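Robot Cell Setup and Care
Unit 4 handout: The Menov bench cell, setup in simulation and on the floor
Revised Sep 22, 2021

Read this before the lab. The first half covers how the cell is set up in the simulator. The second half covers the real cell in the Kedow building, its weekly care, and the faults you are most likely to meet. Bring a printed copy to the bench. Laptops stay on the side desk while the arm is powered.

4.1 What the cell does

The Menov cell is a seven-joint arm with a parallel gripper, working over a sectioned tray. Its job is small-part handling: pick a part, move it clear, set it down in another section. The same job is modeled in the simulator, and every program you write runs there first. A program that has not run cleanly in simulation does not go on the real arm.

The cell has four things that must be in a known position relative to one another: the table, the base plate, the tray and the tool point between the gripper fingers. Most of this unit is about getting those four right and keeping them right.

4.2 Frames

We use four frames in the course.

World. Fixed to the tabletop. Z points up. In the simulator file, z = 0 is the top surface of the table and not the floor. If you load an older file from Unit 2, check this first, since those files use the floor.

Base. Fixed to the base plate of the arm. All joint positions are reckoned from here.

Tool. Fixed midway between the fingertips. Z points out of the gripper, so when the gripper points straight down, tool Z and world Z are opposite. A sign error here sends the arm up when you meant down, or the reverse.

Tray. Fixed to one corner of the tray rim. X runs along the long side, Y along the short side. Part positions are always given in the tray frame. If the tray is moved or turned, only the tray frame changes, and the part positions stay as they are.

Students often enter part positions in the world frame because it is quicker. It works until the tray is turned, and in the lab exercise the tray will be turned.

4.3 Setting up the simulated cell

Work in this order.

1. Load the room and the table. Do not scale the table. If it looks the wrong size, the units are wrong: the simulator reads meters, and the table drawing from Suominen is in millimeters.

2. Place the base plate on the table. Its underside must sit at z = 0. A plate that starts even slightly below the tabletop is in collision at time zero, and the solver will push the whole arm upward on the first step. This looks like a small hop when you press Run.

3. Attach the arm to the plate with a fixed joint. Leave it off and the arm will tip over as soon as it reaches out.

4. Load the home position. For this cell, joint 4 is bent to 90 degrees at home. Check the sign. With the wrong sign the elbow folds the other way and the first move runs into a joint limit.

5. Place the tray and enter the tray frame. Set it down on the table at an angle. A tray lined up with the table edge hides frame mistakes, and we want to see them.

6. Place the parts in the tray. Let the simulation run for a moment with the arm still, so the parts come to rest, then save the state. Start every trial from the saved state.

7. Move the tool to the approach point over the tray, gripper down, and stop. Look at the cell from high up and from the side before going further.

The approach point is 30 mm above the tray rim. Hold the arm there and compare the tool position shown in the status window with the one you worked out by hand. They should agree to the millimeter. If they do not, go back to step 5.

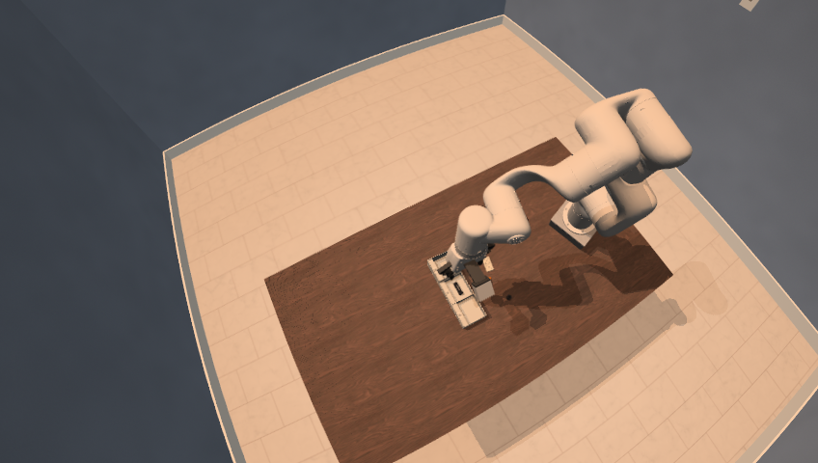
Figure 4.1. Simulated cell, high view. Arm on its base plate, gripper pointing down over the tray.

The high view is good for judging whether the tool is over the right section of the tray. It is poor for judging height. Shadows help a little, but they depend on where the light has been placed, and you should not set a height by them. Use the side view and the status window.

Look also for stray parts. A part lying on the table outside the tray may have been placed there, or may have been thrown out by a bad contact when the simulation started. Compare with the saved state. If the part is in the tray in the saved state and on the table a moment later, two bodies overlap somewhere in the tray. Raise the parts a little and let them settle again.

4.4 Contact settings

Leave the default settings alone except for these.

Finger friction. The default is too low for the smooth parts and they slide out on the lift. Use the value in the lab file.

Grip force. Set to 27 N. More force does not give a better grip in simulation. It presses the fingers into the part until the two bodies overlap, and the part then shoots out sideways.

Tray walls. The dividers are thin. Use the simple collision shape supplied with the tray. If you build one from the visual mesh, the compartments are usually closed over with an invisible lid, and the fingers stop in midair above the part.

4.5 From the simulator to the real cell

The program carries over. The frames do not. The real tray is never exactly where the file says it is, so the tray frame is taught again on the bench with the pointer tool.

a. Fit the pointer and select its tool number. Remove nothing else from the wrist.
b. Touch the origin corner of the tray rim. Record.
c. Touch a point along the long side, as far from the origin as the rim allows. Record.
d. Touch a point on the short side. Record.
e. Take the pointer off and refit the gripper. Select the gripper tool number again.

Step e is the one that gets missed. With the pointer's tool number still active, the controller believes the tool is longer than it is, and the gripper stops high above every part. That is harmless. Going the other way, with the gripper number active and the pointer fitted, drives the pointer into the tray. We replaced two pointers in July for this reason.

Run the program first in step mode at the lowest speed with the tray empty. Keep one hand on the enable switch. Then run it with parts, still at the lowest speed. Only the instructor raises the speed.

4.6 Weekly care

Done by the group that has the last lab slot of the week. Power off and locked out for the first four items.

Base plate bolts: check with the torque wrench against the value on the cabinet door. If a bolt turns, write it in the log, tighten all of them crosswise and teach the tray frame again.

Fingers: wipe with a dry cloth. Look for worn edges. Fingers are changed as a pair.

Wrist: feel for play by hand. There should be none.

Cables: follow them from the wrist back to the cabinet and look for rubbing at the elbow.

Tray: check that it sits flat. Grit under one corner is enough to spoil a height.

Home check: power on, send the arm home, and compare the marks on each joint. Record the result even when all marks line up.

Backup: save the controller memory to the Illodus drive under the week number. Do not overwrite the previous one.

4.7 Common faults

Arm hops at start (simulator). Base plate below the tabletop. See 4.3, step 2.

Gripper right over one section of the tray and wrong over the others. The tray frame is turned. The origin is good but the second point was taken too close to it. Teach again with a wider spacing.

All picks off by the same amount. The tray has been bumped, or the base plate has moved. Check the bolts before you touch the frame.

All picks too high. Wrong tool number.

Part slips on the lift. Dirty or worn fingers on the real cell, low friction in the simulator.

Error 988, position deviation. The arm did not reach where it was told to go within the time allowed. Look for an obstacle, then a cable pulled tight at the elbow. Do not clear the error and run again until the cause has been found and logged.

4.8 To hand in

One page per group, with the tray frame from the simulator and the tray frame taught on the bench side by side, the difference between them, and a short note on where you think the difference comes from. Attach the log sheet. Frames given without units will be returned.

Reading for next week: Unit 5, sections 1 to 3, on gripper finger design.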